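April, after supper

Back from Hoekstra with a headache and a strong wish to be told the truth by somebody selling something. The Elent brochure says a machine will be tidying my kitchen "sooner than you think". I've been reading that sentence, in one wording or another, for 30 years.

What I keep coming back to is how dull the hard part is. A mug on a bare shelf, fine, I believe they can do that. But the things that pile up on a real table are floppy or shiny or tangled, and usually lying on top of each other. A loop of cable over a plastic bag is my whole hall drawer, and I've yet to see anyone put that in a brochure.

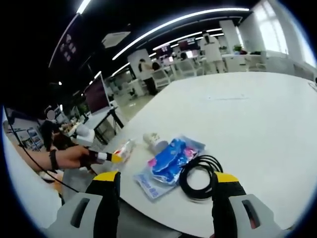 ## What I'd want before I paid

- A bag with something in it, picked up and put where I asked, 121 times running. I'd forgive a couple of drops.
- A black cable lifted off whatever it's lying on without the rest coming too.
- Some 15 minutes of it with no person's hand anywhere near the table.
- A price. Virier wouldn't give one. Stosell said 3636 a year and then talked quickly about something else.

I did the hall drawer myself when I got in. Found the spare back door key, and two batteries I don't trust.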